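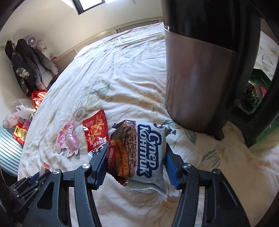
What does the Breltov hand-held gripper kit cost? 341 for one gripper, or 800 for the pair with the Stala recording software thrown in.

I've had the pair since June and I'm still very fond of them, so bear with me while I go on a bit!

The grip is lovely and gentle on crinkly wrappers, and the blue pads do most of that work. My wrist gets tired before the fingers slip, and Celeste Leitão tells me she has the same trouble with hers. 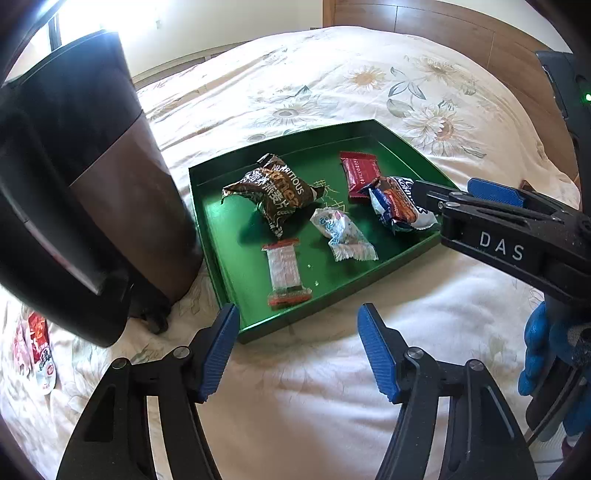

Snacks and the green tray, both grippers in play.

Now the grumbles. Stala takes forever to export, and my longest session (900 clips, bless it) needed 2 tries. Aravind Kulkarni at Breltov wrote back very kindly and said a fix is coming.

Would I buy the pair again? I would, and I'd order spare pads at the same time. Ask me anything, I'm around all evening with a pot of tea.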